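Vudero Grocery Basket: household price records

README, second revision

Vudero is a table of grocery prices paid by ordinary households, kept because Heloísa Godoy got tired of hearing that bread was up "modestly" while holding a receipt that disagreed. It has 3000 rows, one per item bought. It will not tell you where interest rates are going. Neither will most things.

What's in it

prices.csv holds the purchases. shops.csv holds the 61 shops, with made-up codes in place of street addresses. basket.csv lists the fixed items we follow from month to month: bread, milk, eggs, rice, onions, cooking oil, coffee and dish soap. Coffee has its own notes file, for reasons that will be clear to anyone who bought coffee last December.

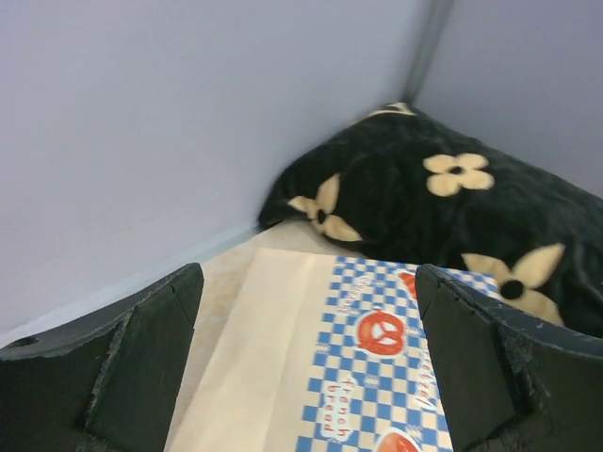
Bread bag, part checkered, part plain.

Columns in prices.csv

item: lowercase, singular, no brand
price_paid: after discounts, before tax
shelf_price: blank if the household didn't write it down, and they often didn't
unit_size: grams or milliliters
shop_code: matches shops.csv
month: month only

Bread is recorded by weight, never by the loaf. A loaf is a matter of opinion, and bakers have learned to hold smaller ones. If you compute your own index, divide price_paid by unit_size first or you'll miss most of the increase, as version one did with great confidence.

Known problems

Of the rows, 637 have no shelf price. Don't fill them with the average. Marius Sârbu tried it and produced a month in which eggs got cheaper everywhere, to the surprise of everyone who eats eggs.

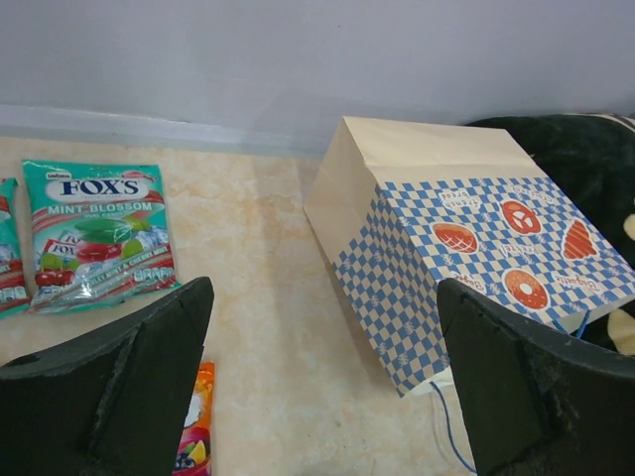 Loyalty card discounts are a mess. Gralamier prints them at the bottom of the receipt as one lump, so we spread them across the items by price. Fudier prints them line by line, bless them. Assunção shops give points instead, and we count points as worth zero until someone manages to spend them.

Households joined because they were willing to, so the sample leans toward people who keep receipts. They may also be people who shop around. Weights are in basket.csv if you want them, and they can move the monthly figure by up to a tenth of a point.

Rent, gas and electricity are left out. So is wine, after a long discussion.

Corrections

Send the row number and what you think it should say. A scan of the receipt helps. Heloísa handles prices, Marius handles shop codes, and complaints about the coffee file go to whichever of them is slower to leave the room.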